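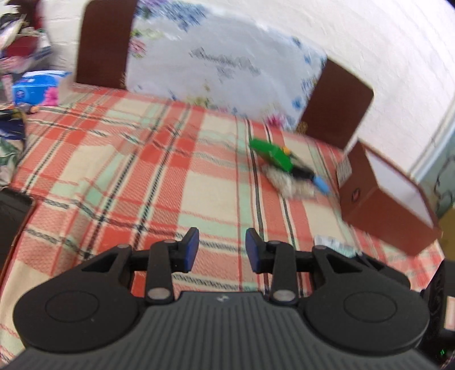 Issue 2, page 14

How a Robot Learns to Pick Things Up

Pupils in the Plerkamlow Robotics Club have spent this term studying one question: how can a machine learn to hold an object? The answer begins with the gripper, the part of a robot that does the work of a hand.

A human hand has four fingers and a thumb. The club's gripper has two fingers, set opposite each other with a gap between them. On the inner side of each finger are dark blue pads. When the fingers close, the pads press against the object from both sides.

What are the joints for?

Bend one of your own fingers slowly and watch where it folds. Those places are joints. A gripper needs joints too, and on the club's gripper the larger ones are marked by round, silvery-grey caps. Several stiff bars are joined together so that when one bar moves, the others must follow. Engineers call this a linkage.

Why practise on a cloth?

In a factory, parts often arrive in the same position every time. A home is less tidy. Cloth wrinkles, bags crumple and boxes are left open at an angle. Members therefore work over a plaid cloth with everyday things placed towards its edges, leaving space in the middle where an object can be set down.

A soft packet and a stiff box must be approached in different ways. A box has firm sides for the fingers to meet. A bag changes shape when it is squeezed, and may slip if it is held only by a corner.

How does the learning happen?

A member holds the gripper by hand and guides it through a task while a camera records the view. One such recording is called a demonstration. A computer program studies many demonstrations and looks for patterns: where the fingers were, what lay in front of them, and when they closed. The club's collection, which members have named Kakier, now holds 3,247 demonstrations. Of these, 546 were added in April.

Mistakes are kept as well — a dropped object is labelled as a drop, so that the program can be taught the difference.

Who takes part?

The club is led by Marloes De Haan, who teaches design and technology. Higinio Quezada helps members to check their recordings and write the labels. New members begin with slow movements and one object at a time.

Words to know

Gripper: the part of a robot that takes hold of things.
Linkage: a set of bars joined so that they move together.
Demonstration: a recording that shows how a task is done.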